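Stendar Arm Planning Pack

Hi, I'm Aranka Juhász, and I put this pack together after helping our little shop in Berkport budget for its first arm. I'd priced the arm and pretty much stopped there (oops!). The gripper, the spare fingers, the mounting plate, the training hours, all of that came later and in separate invoices.

So the pack starts with the small stuff. You get a budget sheet, a room planning sheet and 2 calls with me, and we go through the gripper before we even talk about reach. Bring me the awkward parts you want to pick up, the bent ones and the shiny ones, and we'll work out what kind of fingers to price.

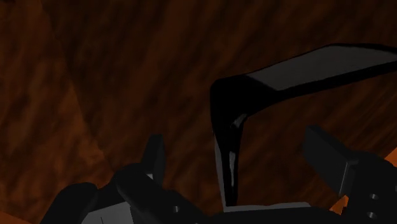

Spare fingers get their own line on the sheet, and please don't delete it! I did that in March and had to go back and ask for more money. Jolán Takács at Bakos checks the sheets with me, and she always wants to see cables and shipping listed too.

Then there's the room. Measure with the furniture in it, chairs pulled out, doors open, the way people really leave things. I like to try a layout in simulation before anyone signs an order, and the Cumumow add-on covers that part.
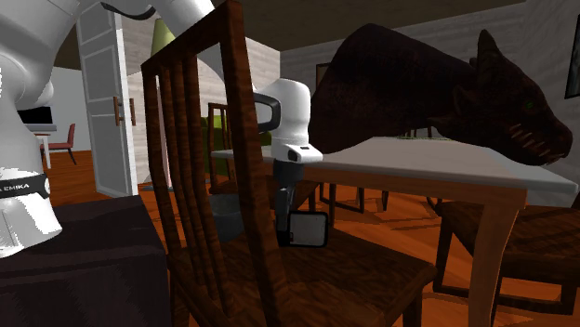
Once the layout looks okay to you, we fix the base position and I fill in the last page, the one your boss will want to read.

Pack: $146
Pack with Cumumow add-on: $2842
Price good through 2025-10-31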